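Home Browse Topics Unanswered Members Log in

Rules for hands near a small teardown cell – what do you all do?

Posted by slatbench, May 16, 2020

I help run a two-arm cell that takes old desktop PCs apart for parts recovery. We have a decent written procedure for the arms themselves and almost nothing for the people standing next to them. My boss wants a one-page sheet on the wall by June and I got picked to write it. What I keep going back and forth on is when a person can reach in to free a stuck part. Right now everybody does it their own way – one guy pauses the program from the pendant, another hits the stop every single time.
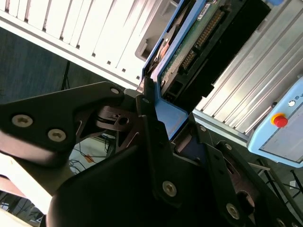 Reach-in rules are where I'd like the most help. I have a draft that says no hands past the table edge unless the arms are stopped and the pendant is in the hand of whoever is reaching. Then there's the question of where the stop should live. We have a red emergency stop on a yellow collar, on a light blue box against the ribbed aluminum, and I can't decide if one spot is plenty or if each side of the table should get its own. Also, does anybody write down a gripper speed for working close to a drive or a board, or do you leave that to the programmer?
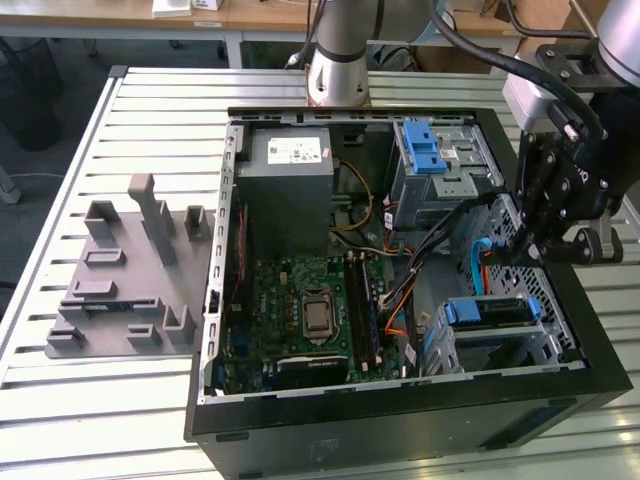 Tower on its side on the slatted table, side panel off, processor showing.

balogh_bench

Okay, I've written three of these sheets so I have opinions! First, a program pause is not a safe state. If the arm is only paused, one bumped button and it moves, so your pendant guy needs to change his habit. Use whatever protective stop your risk assessment calls for, and have the person reaching in be the only one who can restart. Second, a stop at every place where a person normally stands. We put ours where you can slap it without leaning over the work. ISO 10218 is the one to read for industrial arms, and ISO/TS 15066 if you're running collaborative.

On speed, yes, write it down. We use 30 mm per second for the last bit of the approach and it lives in the sheet, so when somebody edits the program there's a number to check against. And please do a power check on the PC before it goes on the table – unplugged, and left to sit. Power supplies hold a charge and we never open them, ever.

pumetti77

just hit the stop every time, problem solved. our sheet is 13 lines and people read it. the old one was four pages and lived in a drawer

cudorell_fan

I'd go easy on that last answer. The e-stop is for emergencies, and if people use it as the normal way to pause, you get sloppy restarts and dropped parts (ask me how I know). Set up a proper stop for routine reach-ins and save the red button for when something is going wrong. Do test it on a schedule though. Ours gets pressed at the start of every shift and initialed on a clipboard.

Short is good, I'm with you there. Imeck, where I used to work, had one sheet for operators and a longer one for whoever did the programming, and that split worked fine for us. Put the fixture tray rules on the operator one, like nothing left loose in the holders between units.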